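Rolling Stock Practice, Handout 5: Brake Continuity When Units Are Joined
Jul 13, 2021
By Covadonga Cabello

Last session covered the mechanical coupler. Today we look at the air side, and at what has to be true before a joined train may move.

Most passenger trains use a brake pipe that runs the full length of the train. The pipe is charged from the leading cab. On the Tustport line the working pressure is 500 kPa. When pressure drops, each car applies its own brakes from its own reservoir. A break in the pipe therefore stops the train, including the part that has come loose.

A closed cock is the more dangerous fault. If the angle cock between two units is left shut, the front unit charges and releases normally and the driver's gauge looks fine. The rear unit gets no signal from the cab. The continuity test exists to find this. Make an application at the front, then check that the brakes go on at the last car. Release, and check the last car again. A gauge reading in the leading cab is no substitute.
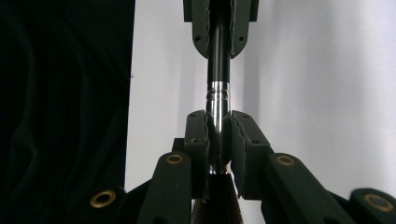
Benito Ortuño asked whether the test could be skipped when the units are of the same class and were split only a few minutes earlier. It can't. The rule at Maihi depot is that any change to the train, however short, means a full test. He also asked who signs for it, and the answer is the person who stood at the last car.

Case for discussion: unit 514 was joined to a failed unit at Maihi in May. The two classes had different electrical heads, so only the air pipes were connected. With no electrical control of the rear brakes, the rear unit responded late, and the driver was held to a reduced speed for the whole move. Work out which unit's brakes would apply first, and what that does to the force on the coupler.

Read section 7 of the Nodel notes before next time. Gonzalo Campos has the spare copies. Bring your stopping distance sheets, with units written in.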